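I have now been on hold with Jovness, the company that owns my storage unit, long enough to form views on the flute as an instrument. A thread.

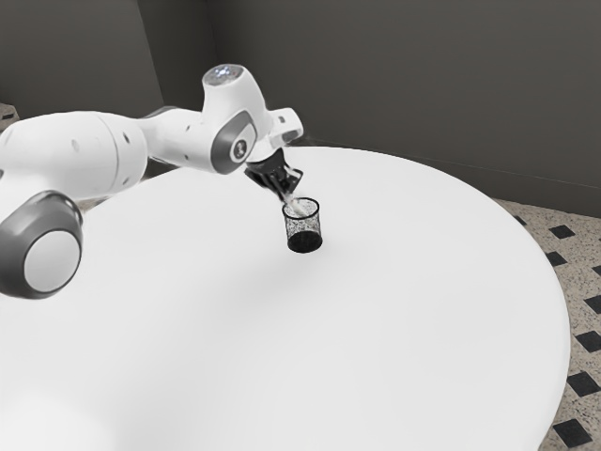 Background: I rented the unit in November for "a month or two." The stuff inside is worth maybe 300 dollars if the buyer is feeling sorry for me. I have paid Jovness almost 2000 so far to keep it dry.

The rent went up again this morning. The email called it a "rate refresh." I have never felt less refreshed.

So I decided to cancel. You can rent a unit on the website in four clicks, at midnight, in your pajamas. Canceling is done by phone, during business hours, in a time zone they don't name.

The hold music is one flute piece, and then the same flute piece with rain on it.

Every so often a voice breaks in to say I'm number 13 in line. It's said 13 for a good while. I've started to think of the other twelve as family.

Got a person! She asked for my gate code. I gave it. She asked for my unit code, which is a different code. I didn't have it. She said it was on the welcome card. The welcome card is in the unit.

She transferred me to the Prarberg office, where the unit physically is. Prarberg has the same flute.

Prarberg says I can cancel as long as the unit is "broom clean." I asked if they had a broom. They sell one. It's 70 dollars and comes in a kit with a padlock.

I should say what's in there, for the record. A futon. The legs to another futon. A bread machine, and two boxes marked MISC in handwriting I'd swear isn't mine.

Also a full set of Prundine shelves I bought to organize the unit. They're still in the box – leaning on the pile they were supposed to organize.

My sister's advice was to drive over and throw it all out. My sister has a garage, so I don't take storage advice from her.

Update: cancellation needs 30 days' notice, in writing, by mail. I own one stamp. I'm fairly sure it's in MISC.

Second update: they offered me the old rate if I stay through spring. I said absolutely not, and then I asked how they define spring.

Anyway, does anyone near Nguyen Street want a futon? Legs negotiable.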